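I have been trying to learn to bake rye bread for the better part of a winter, and I think I finally have something worth writing down. Not a recipe exactly (you can find a hundred of those, all written by people with better scales than mine), more a record of how I got from bricks to bread.

It started in November, when I spent a long weekend in Bandholm with my friend Jolán Major. She had rented a little place with a stove that leaned to one side, and every morning she walked down the road and came back with a loaf so dark and heavy it made a thud when she put it down. We ate it with butter and cheese and then, by the third day, with nothing at all. I went home with half a loaf wrapped in a sweater and a jar of starter in my toiletry bag, which I do not recommend. The lid was not as tight as the lid had promised.

The starter survived, though! What was left of it, anyway. I fed it rye flour and water and kept it next to the kettle, and inside a week it was climbing the sides of the jar and smelling like apples. I was so pleased with myself that I went straight to baking, with no plan beyond remembering what the loaf had looked like.

Loaf one was a doorstop. Loaf two was a doorstop with a wet middle. I wrote to Florian Pichon, who I used to share an office with and who bakes every Sunday, and sent him a long and whiny email with all my measurements in it. He wrote back one line: "You are kneading it, aren't you."

I was kneading it. I had been kneading it for twenty minutes a go, with music on, and feeling very wholesome. Rye does not want that. It doesn't build up stretchy strands the way wheat does, so all that shoving around gets you is sore wrists and dough up to the elbows. What you want is a big bowl, a wet spatula and two minutes of stirring, like you're mixing cement for a very small patio. Then you leave it alone.

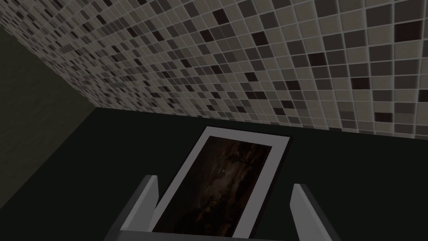
**Listthorpe, 6th May**

Back home after a few days away, and the first thing I did was check the fridge. The starter had gone gray on top with a layer of sharp-smelling liquid, and for a minute I thought that was the end of it. I poured the liquid off, scraped down to the healthy-looking part underneath, and fed it twice. By this morning it was bubbling like nothing had happened. I've stopped worrying so much about it. I used to set an alarm for feedings, and I once left a birthday dinner early over it, which Faustine Renaud still brings up (it was her birthday).

So, the current method, for anyone who asked. The night before, I stir a big spoonful of starter into rye flour and warm water until it looks like thick oatmeal, and cover the bowl with a plate. I also pour boiling water over a bowl of cracked rye and sunflower seeds and let that sit overnight too. I skipped the soaking step for ages and got seeds like gravel. Please don't skip the soaking step.

In the morning everything goes together with more flour, salt and a spoonful of dark syrup. It should be too wet to shape. If you can pick it up, add water — this took me a long time to accept, after years of making pizza dough. It gets scooped into a greased tin, smoothed over with wet fingers and left until little pinholes show up on the surface. In my kitchen that takes 3 hours, longer if the heating's off.

Then the oven, hot to begin with and turned down after the first fifteen minutes. My old Besnard oven runs hot at the back, so I turn the tin around halfway through. I bought a cheap probe thermometer and I pull the loaf when the middle hits 98 Celsius, and that one purchase fixed the wet center problem overnight. All those evenings tapping the bottom of the loaf and listening for a hollow sound! I never could tell. It always sounded like bread.

The hardest part is the waiting. You are supposed to leave it a full day, wrapped in a dish towel, before cutting. I have managed this twice. Cut it warm and the knife comes out covered in paste, and the slices stick to each other in the bag. Cut it the next day and it slices thin and clean, and the sour flavor has had time to settle in. Siebe Van Leeuwen swears it's best on day four, toasted, with pickled herring. I'm with him on the toast.

I should say the flour matters more than I expected. I'd been buying whatever was on the shelf, and then I tried a bag of Grukholm coarse rye that Jolán mailed me, and the crumb was so much better that I was a little annoyed. It costs more. I've been mixing it half and half with the supermarket stuff to make it last, and I can barely taste the difference, so I'll probably keep doing that.

Next I want to try one with caraway, and maybe one with stale bread soaked and mashed into the dough, which Florian says his aunt did with every crust in the house. I have a freezer drawer full of ends from the doorstop era, so there's plenty to work with. If you have a good way of doing that, leave me a comment, and tell me how much water you squeeze out.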